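2023-07-21

Another leaflet through the door in Eltwood this morning. New windows, two for one, fitted in 24 hours. Third street to get them. And I do wish people would stop and think before ringing.

Windows are what gets sold because windows are what you can see. Your neighbour notices new windows. No one has ever admired a loft hatch with a bit of foam tape round it – but that's where I'd start, every time.

Shiuli Herath in Kekthorpe was quoted £1,973 for a single bay. Old sashes, rattly, bit of paint gone. She had the cords and putty done by a joiner instead and hung heavy curtains before December. Fine all winter, she says. Not toasty. Fine.

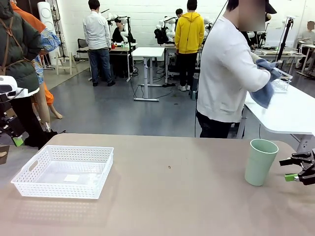
Anyway the salesmen. They're on commision, most of them, so of course it's always the whole house. Ask for a price on one room and watch the face.

I'm not against double glazing. Rotten frames, go ahead, get it done. But get 2 quotes, sleep on it, and dont sign anything at the kitchen table. Brilladbridge council ought to be saying this louder than I am.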